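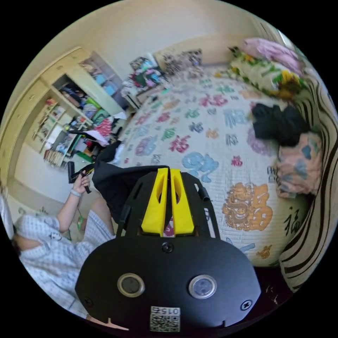
The Andach 2 sea ice thermistor string records the temperature profile through snow, ice and upper water at 114 sensing points. Data are stored in the logger and sent by satellite every 12 hours. Two lithium packs are supplied. The surface marker is bright yellow, close to the shade of the two slotted fingers in the photo, and stays legible against snow in flat light.

Install through a drilled hole and let it refreeze before using the readings. Spring deployments should be ordered before March.

Contact: Corey Maihi, Tiltberg | © 2019 Clalbridge | Back to top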